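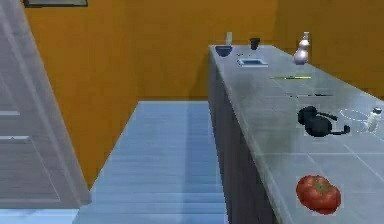
White paneled door, open, against the orange wall.

Rental with orange walls: repaint now, or live with it?

Posted by Qistina Pillai, 4 Oct 2020

We moved into the ground floor of a duplex on Govindasamy Street and the whole place is the color of hot dog mustard. The lease says I can paint "with reasonable notice and in a reasonable color," which is rich coming from whoever picked this one. The landlord says he has no objection as long as it goes back to a neutral when we leave, and he gets to decide what neutral means.

I have 300 dollars set aside. The one painter who called me back wanted 800 for the hallway and the front room, and he sounded tired while saying it. So it's me and a roller. I've painted exactly one thing before, a bookcase, and the books are still stuck to it.

What I want is a soft white. My sister says white over orange will take me until March and come out looking like a peach. Is she right, and if so, how do I avoid the peach? Also, do I have to do the doors? They're already white and I would like to leave them alone.

mudroom_marv

Your sister is right about the peach. Orange and yellow come through white like a bad childhood. Two coats of ordinary white paint over that will look fine at night and then the sun comes up.

Buy primer. Real primer, the stain-blocking kind, not the "paint and primer in one" stuff, which is paint with a good publicist. Ask the store to tint it light gray. It looks wrong going on, like you're painting the hallway to match a parking garage, but gray kills the orange and your white will cover it in two coats.

Before that, wash the walls with a little dish soap and water and let them dry overnight. Everyone skips this. Then everyone posts here asking why their paint is coming off in sheets.

Order of work, since you said bookcase:
Fill the nail holes and sand them flat.
Wash.
Prime, edges first and then roller.
Wait however long the can says, and believe the can.
Two coats of white.

Leave the doors alone. You will notice once the walls are done that they are a different white. Pick a wall color a bit warmer than the doors and it'll look like you meant it.
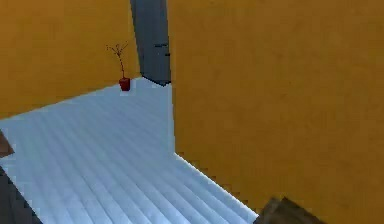 Does the floor need a full cover if I'm only doing one wall at a time?

Cover a strip a few feet wide along the wall you're working on and move it with you. Canvas is better than plastic, which gets slippery and sends the drips straight to your socks. Tape the edge that meets the baseboard, and keep a damp rag in your back pocket for whatever gets past it.

jarberg_fan

just live with it?? my aunt had orange walls for 14 years and she was a very happy person

Gullora Dweller

I'll split the difference. Paint the front room and leave the hallway for a few months. A hallway is somewhere you walk through on the way to being annoyed by something else, and you may find the color bothers you less once your own things are up.

Your 300 will cover it if you don't go wild on tools. Get one decent angled brush and a cheap tray. My Piltoren roller frame is 10 years old and squeaks like a shopping cart – still works.

One thing marv left out: get the landlord's idea of "neutral" in writing. Mine turned out to mean a beige they'd stopped making, and I spent my last weekend in that apartment driving a chip of wall from store to store in an envelope.

Qistina Pillai

Thanks, all. Gray primer it is. I've emailed him about neutral and he wrote back "you know, normal." I've asked for a paint code.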